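How to Fold Bath Towels So They Stack Flat

3 min read

A towel that comes out of the dryer in a heap will keep its creases if it goes straight on the shelf. Folding in thirds takes a little longer than folding in half twice, but the stack stays level and the edges don't hang out over the front.

You need a clear table, wider than the towel if possible. A bed works, though the soft surface makes it harder to get the corners square.

1. Hold the towel by two corners on a short side and snap it once or twice.
2. Lay it down and pull each corner outward until the sides are straight.
3. Smooth from the middle toward the edges with your flat hand.

My sister-in-law Ileana skips step three and her stack always leans.
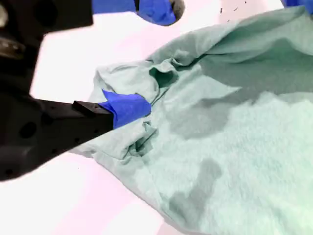
Wrinkles come out best one at a time. Find the place where the cloth is bunched and work there first, before you touch the parts that already lie flat. On the light green one, the folds are gathered tightly around one pinched spot and the upper edge has lifted into a ridge, so you would open out the gathered part and then press the raised edge down. Pulling only on a far corner tends to move the whole towel across the table.

4. Fold one long side in to a third of the width, then the other side over it.
5. Run your hand down the length to press the air out.
6. Bring the short ends together, then fold once more.

Thick towels, over 600 grams per square meter, may not take the last fold. Leave them longer and set them at the bottom of the stack. Thin ones, 200 or so less, can be rolled if your shelf is shallow.

Check for damp before you put anything away – hems and seams dry last. If a patch feels cool, hang the towel over a rail for an hour and fold it later.

Place the stack with the folded edge facing out.

Contact | © 2024 Nelu Voicu | Back to top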